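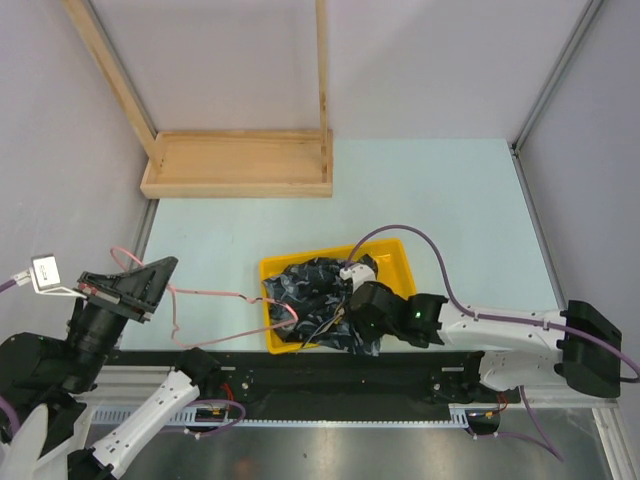
How often should you wash a winter coat? Once a season is enough for most people, at the end of it, with a wipe of the collar and cuffs in between.

I used to do mine far more than that. I had a padded coat from Kenow that went in the machine every couple of weeks, and after two winters the filling had gathered in lumps along the hem and the shoulders were just two layers of thin cloth. I blamed the coat. Torquil McIver, who has repaired outdoor clothes for most of his working life, looked at it and told me it had been washed to death.

His own coat is a waxed one and has never been in a machine at all. He brushes it when the mud has dried and sponges it with cold water. I don't think I could go that far with something padded, but I have cut down a lot.

What I do now is fairly simple. The coat hangs in the hall, where there is some air, and not in the wardrobe. If it has been rained on it goes over the back of a chair first, with the pockets pulled out. The collar gets a wipe with a damp cloth and a drop of washing-up liquid when it looks grey. Cuffs the same.

When the cold weather is over I wash it properly. Zips done up, hood off if it comes off, everything out of the pockets. I use a cool wash and half the powder it says on the box, then run a second rinse. Padded coats hold on to soap, and the soap makes them go flat and stiff. Fabric softener is worse and I don't use it on anything with a waterproof coating.

Drying is the slow part. Mine took 13 hours on the rack last time, turned over every so often, and I still found a damp patch under one arm the next morning. If you have a tumble dryer, use the low setting and stop it now and then to shake the coat out. The lumps can be broken up with your fingers while it is still a bit damp.

Wool is different. My neighbour Ilir Angelovski has a long wool coat he bought second-hand in Filport, and he takes it to the cleaner's every other year – the rest of the time it gets a clothes brush and a night near an open window. It looks better than anything I own.

The spray-on proofing is a separate matter. I tried some in February on the sleeves only, to see if there was any difference, and in light drizzle there was. I haven't had it out in heavy rain yet. The spray needs to go on a clean coat, so if you are going to do it, do it after the wash and before you put the coat away.

I still have the old Kenow one. It does for the allotment.

Contact | © Dornar 2018 | Back to top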